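Product Review: Drerkora Enamel Awareness Badge, Magnetic Fitting

Charities, hospital shops and workplace fundraising groups order awareness jewellery in large quantities, and the quality of what arrives varies a great deal. This review covers the enamel ribbon badge sold by Drerkora under its Vistoler range, in the version with a magnetic fitting. The badge was ordered in purple and in teal, the two colours most often requested by the groups we advise, and was worn by members of staff over a period of 8 weeks.

Description and finish

The badge is a looped ribbon in hard enamel on a plated base. It measures 40 millimetres from top to bottom, making it larger than the usual lapel pin and easy to recognise across a reception desk. The enamel sits level with the metal borders and we found no pits or bubbles in the samples received. Colour was consistent within each shade, although the teal is somewhat darker than it appears in the printed catalogue. Groups whose campaign depends on an exact shade should request a sample before placing an order.

The plating is a bright silver tone. On most of the badges it remained in good condition throughout. Two badges showed slight dulling at the lower tips of the ribbon, where they had been handled most. A soft dry cloth restored part of the shine. The maker advises against liquid metal cleaners and we would repeat that advice, as they can mark the enamel.

The fitting

The standard version of this badge uses a pin with a locking back. The magnetic version replaces it with a flat bar holding two small magnets, placed on the inside of the garment. It leaves no hole in the cloth, an advantage for those who wear silk scarves, knitted tops or uniforms that must be returned undamaged.
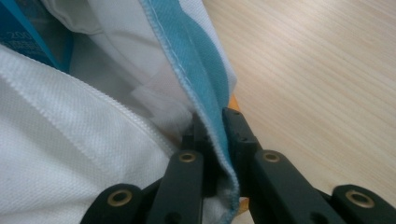
On shirts, blouses and light knitwear the hold was firm. The badge stayed level and did not swing forward, a common fault with heavier pieces. On a lined winter coat the results were less satisfactory. The magnets held when the wearer was still, but a bag strap passing over the lapel was enough to move the badge, and on one occasion it was lost altogether. For outdoor collections in November, or for any event where coats will be worn, the locking pin is the better choice.

Magnetic fittings are not suitable for everyone. Anyone with a pacemaker or other implanted medical device should choose the pin version. Drerkora prints a warning to this effect on the backing card, but in very small type, and it is easily missed once the badge has been removed. Organisations handing out badges to patients or visitors should display a notice of their own. The magnets must also be kept away from young children.

Presentation

Each badge is supplied on a white card inside a clear sleeve. The card has a blank space on the reverse for a short message or a charity registration number. We compared it with the equivalent badge from Wallin, which comes in a small gift box. The Wallin box is more attractive as a present, but it takes up far more room in storage and adds to the cost of postage. For sale at a counter, the Drerkora card is the more practical of the two.

Ordering and delivery

Our order was placed through the Brukeren trade catalogue. The lowest price applies from 950 badges, and a further reduction is offered at 3000. Smaller groups may find these levels out of reach, and we would encourage them to combine orders where colours allow. Mixed colours may be counted towards the same total, but mixed fittings may not. This condition appears only on the final page of the order form.

Delivery was made on the date given. One sleeve had split in transit and the badge inside was unharmed.

Assessment

The badge is well made, clearly coloured and comfortable on indoor clothing. The warning on the card should be larger and the rules on mixed orders should be stated earlier. We recommend the magnetic version for office and ward use, subject to the medical caution given above, and the locking pin for street collections and sponsored walks.

Finish: very good
Hold on light clothing: very good
Hold on coats: poor
Packaging: good
Clarity of ordering terms: fair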